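읽기 모임에서 쓰던 글을 여기에도 나누어 올립니다. 주제는 외국어로 편지 쓰기입니다. 조금 깁니다. 1/7

저는 한국어를 어른이 된 다음에 배웠습니다. 말하기보다 쓰기를 먼저 배웠습니다. 그래서 지금도 전화는 무섭고 편지는 괜찮습니다. 편지는 보내기 전에 사전을 볼 수 있습니다. 틀린 조사가 있으면 너그럽게 읽어 주시기를 부탁드립니다. 2/7

처음 편지를 주고받은 분은 Guðlaug Thygesen 선생님입니다. 선생님도 한국어가 모국어가 아닙니다. 우리 둘은 같은 나라 말을 할 수 있는데도 한국어로만 쓰기로 약속했습니다. 첫 편지는 두 줄이었습니다. "안녕하십니까. 이곳은 비가 옵니다." 그것을 쓰는 데 저녁 시간이 다 지나갔습니다. 3/7

제일 어려운 것은 높임말의 온도입니다. "드립니다"를 너무 많이 쓰면 은행에서 온 안내문 같고, 적게 쓰면 제가 화난 사람처럼 보입니다. 한번은 "식사를 하셨습니까, 저도 식사를 하셨습니다"라고 썼습니다. 선생님은 답장에서 그 문장을 고치지 않으셨고, 다만 "저는 밥을 먹었습니다"라고 쓰셨습니다. 저는 그 편지를 세 번 읽고 나서 이해했습니다. 4/7

지금까지 받은 편지는 모두 96통입니다. Riis에서 산 종이 상자에 넣어 두었습니다. 8월에 이사를 하면서 처음부터 다시 읽었는데, 앞쪽 편지에는 날씨 이야기밖에 없습니다. 우리가 아는 단어가 그것뿐이었습니다. 중간쯤부터 어머니 이야기가 나오고, 병원 이야기가 나오고, "섭섭하다"라는 말이 나옵니다. 이 말은 제 모국어로 아직 옮기지 못합니다. 5/7

Esben Norðdahl 씨가 왜 번역기를 쓰지 않느냐고 물었습니다. 나쁜 질문이 아닙니다. 관공서 서류를 쓸 때는 저도 씁니다. 그렇지만 편지에서는 제가 모르는 단어를 제 이름 위에 적는 것이 조금 부끄럽습니다. 틀린 말이라도 제가 고른 말이면 나중에 다시 읽을 때 그날의 제가 보입니다. 6/7

편지를 시작하고 싶은 분께 작은 부탁만 드립니다. 첫 편지를 길게 쓰지 마십시오. 길면 받는 분도 길게 답해야 한다고 생각합니다. 그리고 계절 인사를 책에서 그대로 가져오지 않아도 됩니다. 창문을 열어 보고 쓰면 됩니다. 저는 오늘 밤에 "바람 소리가 큽니다"라고 쓸 예정입니다. 혹시 더 좋은 표현을 아시면 댓글로 가르쳐 주십시오. 7/7

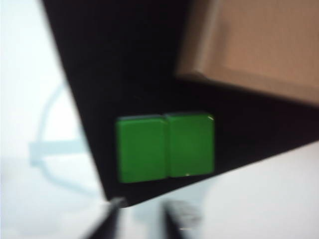 검은 판 위에 나란히 붙은 초록색 블록 두 개.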